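Two Arms, One Table: Getting the Brunet Cell Back in Shape

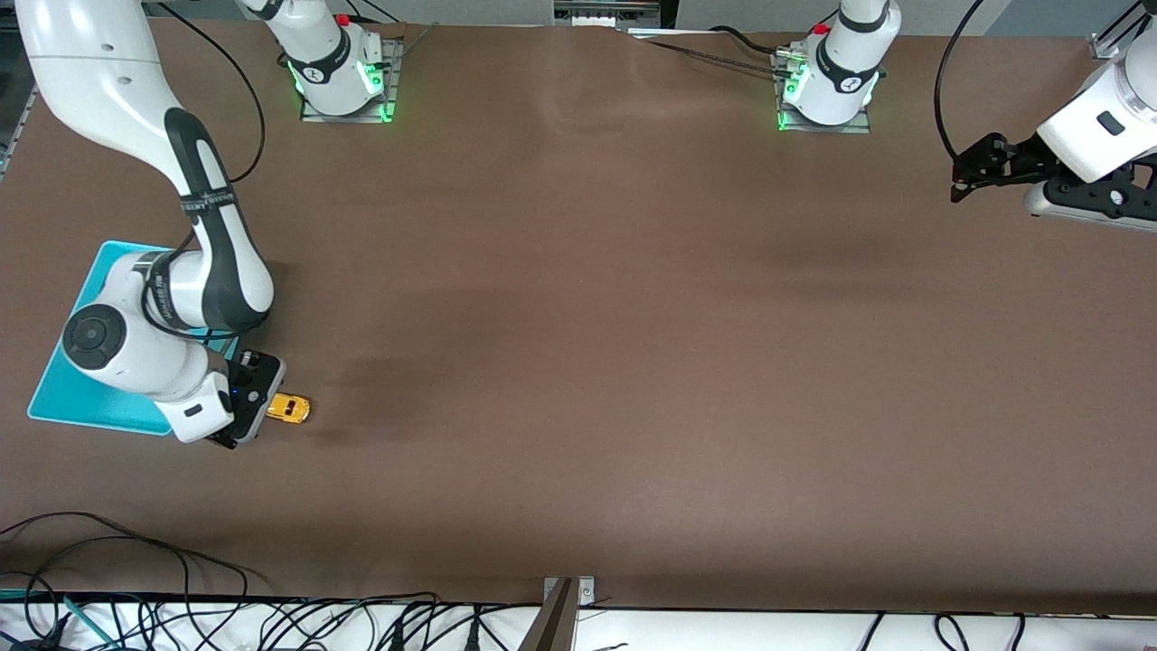
The right arm down by the yellow car, with the teal mat under its wrist and both bases lit green at the back.

If you walked past the Brunet cell in March and wondered why it was so quiet, we were deep in its spring service, and it was a great couple of weeks! The cell is our two-arm table, the one that spends its days picking up small things and putting them somewhere else. It had gone 631 hours since its last proper going-over, and it had started to let us know.

The first sign was a drift in the right arm. It would come down for a part and arrive a hair to one side, never enough to miss, but enough that the fingers nudged the part before they closed. We blamed the software for three days (sorry, software). Then we put a wrench on the bolts at the foot of the arm and found two that had backed off. Once they were torqued again and marked with a paint pen, most of the drift went away on the spot. The marks are staying, by the way. If you see a line that no longer matches up, please write it in the log and stop there. Don't tighten just the one.

Next came the cables, and anyone who has leaned over the front edge of that table knows what we were facing. There is a lot of black cable down there, and from above it all looks like the same cable. We traced each run by hand from end to end, tagged both ends with a number, and typed the list up as we went. Tidying the front strip is a separate job and it's still on the board. For now the important thing is knowing what everything is. We also checked the loop of cable beside the right upper arm, which needs enough slack for the elbow to fold all the way without pulling. It had been a little short, so we gave it more room and ran the elbow through its full travel 70 times while watching the connector. No tug at all!

The grippers were the fun part. Both came off, both got cleaned, and we went over the linkages looking for play. The left one was in fine shape. The right had grit in one joint, which explained a faint click that a few of you had reported. Keep those reports coming, even the ones that start with "this is probably nothing." We have new fingertips from Ernier on the shelf, but the old ones still grip evenly, so they went back on.

With everything bolted up, we moved on to the check routine. We keep it simple: a little toy car on the brown tabletop, the right arm reaching down to it from above, close, lift, set down, let go, back away. A toy car is a surprisingly good test piece. It's low and shiny with rounded sides, and a gripper that comes in at a poor angle will push it along before it gets a hold. We run the routine with the car lying several different ways and note every try where it gets shoved. The target is 300 cycles with no more than a handful of nudges. The first full run stopped at 222 when the controller raised a joint temperature warning on the wrist. We let it sit over lunch, cleared the warning, lowered the speed on the return move and started over from zero. The second run went the whole way.

A few things for people using the cell from here on:

The red button on each base should be within your reach before you start a program. Check that your bag, your stool and your coworker are out of the way.

Look for green at the foot of both arms before you load anything. If one side isn't lit, leave the program alone and go to page two of the binder.

Please don't slide the arms' mounting plates, lean on them, or use them as a shelf. The alignment file depends on them.

The old Lusemance settings are archived under the cell's folder. The new ones carry the same name with "spring" on the end, and those are the ones to load.

Still to come is the left arm's turn at the same long run, followed by a handoff test with both arms working together, which we've been itching to try. The Miltus cell is next in line for service after that, so if you have work scheduled on it, check the shared calendar and move what you can to the mornings.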